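Wrist camera or overhead camera for folding T-shirts with two arms?
Asked by Fabrice Caron, Jan 4, 2020

We are comparing two parallel grippers, the Gromer and the Navura, on a garment folding task. The arms and controllers stay the same. Grasping a sleeve cuff fails more often with the Gromer, and I can't tell whether the fingers or the camera view are to blame.
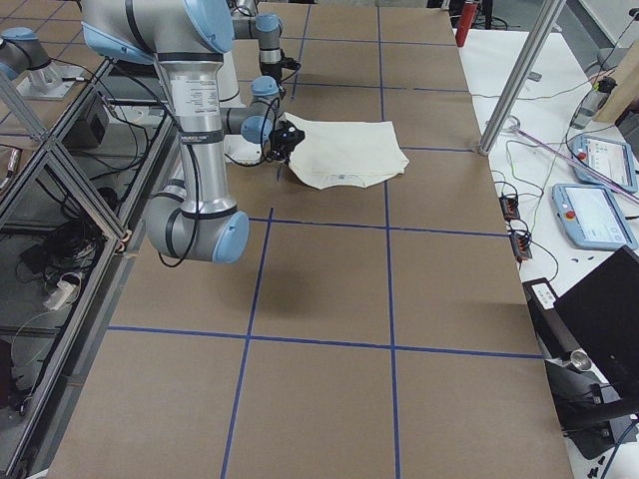
Gripper at the corner of the folded bundle, wrist camera fitted.

Each gripper gets 14 folds. Cuff position comes from the head view only.

Armelle Marty
Separate the two first. Replay the same recorded cuff positions with both grippers and log finger height at closing. We had a 6 mm tool offset error after a finger change - it looked exactly like bad vision.

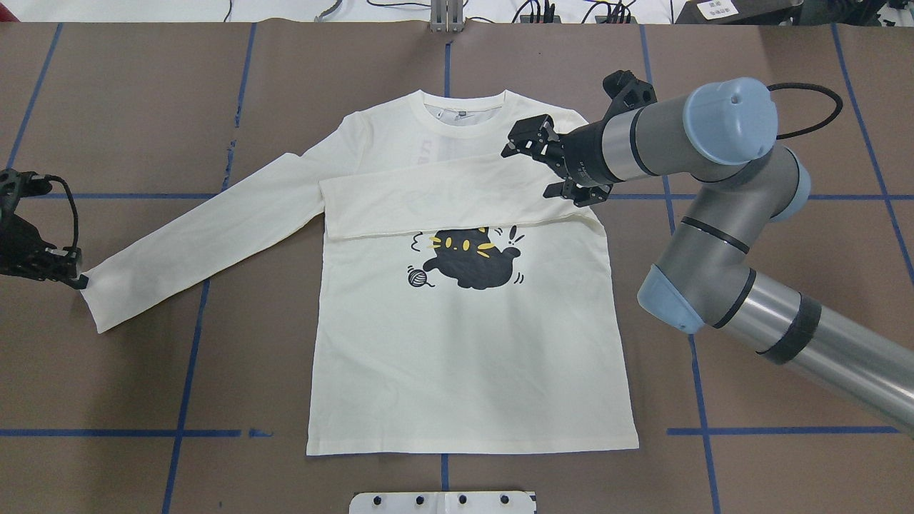 Also check the second arm. If it is still holding its sleeve down when the first one closes, the fabric shifts and your cuff estimate is old.

Mathis Baudry
Slim fingers are better. Buy those.

Florian Coste
Use both views. Head camera for the approach, wrist camera for the last 9 cm. Close up you lose the garment outline but get the layer edges. 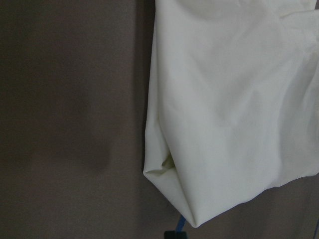
Wrist view: one corner, the left edge and the lower edge, little else.

Lock the exposure, cream on brown upsets auto mode.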